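07/09/2021

Rain again before breakfast, and the gutter over the back door is dripping in the same place it dripped last winter, after I paid to have it seen to. I put the washing-up bowl under it and went back inside to read the leaflet a third time.

The leaflet is from Cenmont. It came through the door with the pizza menus, which tells me something, but everyone in the lane has had one and everyone has an opinion. They want to put a water meter in every house from here to Urkorwood, free of charge, and they say the average household will be better off. I have lived long enough to distrust the average household. I have never met it. I don't know whether it has a garden, or baths, or an old lavatory cistern like mine that takes half a reservoir every time you pull the chain.

The figure they give is a saving of £170 a year. It is printed in a green circle with a smiling drop next to it. No working shown. I rang the number on the back and waited through a good deal of pan pipe music, and the young man who answered was perfectly pleasant and could not tell me where the £170 came from. He said it was "modelled". I asked modelled on what, and he said he would send me a link. It hasn't come.

I got out the old bills after that and spread them over the kitchen table. I keep them all, which has been laughed at in this family, but there they are when I want them. Unmetered, I pay by the value of the house, as it was reckoned decades ago when there was no bathroom upstairs. That seems to me a very good arrangement and I can see why they would like to end it.

To be fair to them (I am trying to be), I don't really know what I use. I could be frugal. I could be a disgrace. I did try to work it out once with a bucket and a notebook and gave it up after the second day, having got a wet notebook and a quarrel about the bath.

Went up to the library at eleven to look at what the parish had on the last time this was tried. There is a box of newsletters and magazines in the local corner, nothing in order, some with the covers gone. I was there longer than I meant to be. The heating was on, in this weather, and for once I was glad of it. I went through the lot, including the trade magazines somebody has donated, in case there was anything about meters. Mostly not. 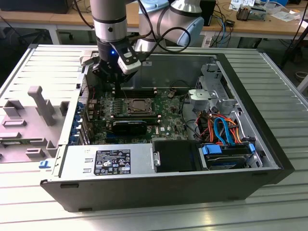

What I did find was a newsletter from the days when the company was called Nasex, before it was bought, or merged, or whatever they do. Same hills, same pipes, different name on the vans. And there, on the second page, was very nearly my leaflet. Meters for all, fairer bills, most people will pay less. The tone was so alike I wondered if they had found it in a drawer. They got as far as fitting them at the top end of the village and then stopped, and the reason given was "operational". I remember the holes in the pavement. I don't remember anyone getting money back.

There was a letter in the following issue from a man who said his bill had doubled. There was also one from a woman who said hers had gone down by a third and what was all the fuss about. I copied out both, though I would sooner have had only the first. You could not tell from either how many people lived in the house.

The other claim in the leaflet is about leaks. They say a meter finds a leak on your own side of the tap in the pavement, and that may be so, but the water running down the hill past the chapel is on their side, and it has been running since October. I have reported it. It has a reference number. Somebody came and sprayed a blue arrow on the road, pointing at the water, in case we had missed it.

Came home by the top road to see how it was getting on. Still running. The arrow has nearly worn off.

Soup for lunch, and then a go at the trial calculator on their website, which wants to know how many times a week I run the dishwasher. I haven't one. It would not take nought for an answer, so I put one, and then it asked how many showers and for how long, and I guessed, and by the end it was guesses all the way through. It told me I would save £170. I went back and doubled all the showers and it told me I might save "up to" £170. I don't believe there is anything behind that page at all.

Before tea I lifted the cover by the gate to look at the stop tap, since they say the meter would sit in there. Full of mud and snails. I had a poke about with the old kitchen spoon and got nowhere near the tap, so if the pipe did burst I should be in trouble whoever was charging me. I have put that on the list for when it is dry — under the gutter.

Next door have already signed. They say you can change back within the year if it doesn't suit. I asked to see where it says that and they couldn't lay hands on it. I've looked through mine and it says "terms apply", and the terms are on the website, and the website wants an account number before it will let you see them. Mine is longer than my phone number and one of the digits on the bill is smudged.

The meeting is in the hall next week and more than 1,903 houses are supposed to be covered by the scheme, so I don't suppose we shall all get a chair. I have written down what I want to ask. Where does the figure come from? What happened to the Nasex ones at the top end, are they still in the ground, and is anybody reading them? Who pays for the water by the chapel?

Fakir was sick on the landing carpet at six, grass mostly. Cold water and a cloth got it out, two bowls of it. Emptied the one under the gutter on to the beans, though they hardly need it. Bed early if the dripping lets me.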